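Why Is Cardboard So Strong?
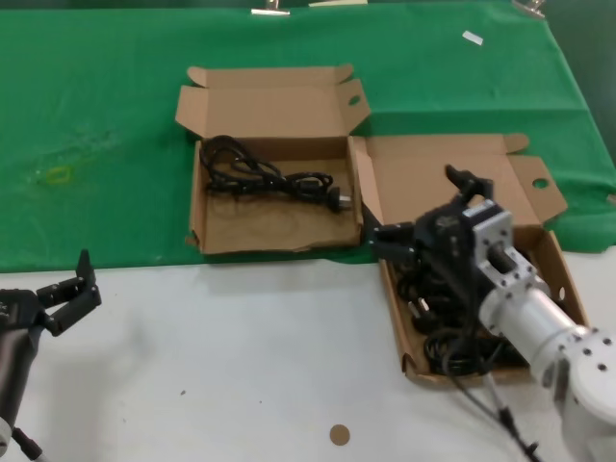 Two cardboard boxes with their lids open.

Have you ever sat on a cardboard box and been surprised that it didn't squash flat right away? Paper is such a floppy thing, after all. You can tear it with two fingers, and if you leave a sheet of it out in the rain, well, you know what happens to it! And yet cardboard is made of paper, and people trust it to carry apples, lamps, books and even washing machines.

The secret is hiding in the middle. Find an old box that a grown-up has finished with, and look closely at a torn edge. You will probably see a wavy line of paper, going up and down like little hills, squeezed between two flat sheets. Grown-ups call this wavy part the fluting (say it "FLOO-ting"), and it does most of the hard work.

Each little hill is a kind of arch, the same shape you see under old stone bridges. When something heavy presses down on an arch, the push gets shared out along the sides. One paper arch is not very strong, but a whole row of them, all glued in place and leaning on the flat sheets, is very strong indeed. There is a lot of air in between, too, so the box stays nice and light, and if it gets a bump the air spaces help soften it for whatever is inside.

Would you like to try it for yourself? Take 2 sheets of paper that are the same size. Lay the first one flat across a gap between two piles of books and put a coin in the middle. Down it goes! Now fold the other sheet back and forth like a fan, with 11 folds if you have the patience, and lay it over the same gap. Put your coins on one at a time. When Tahsin Marikar's class at Edley tried this, their fan held 20 coins before it finally sagged, and there was a great deal of cheering.

When a box is too worn out to use again, it can be flattened and recycled. It gets mixed with water until it turns into a mushy soup called pulp, and the pulp is pressed and dried into new paper, ready to be made into hills all over again.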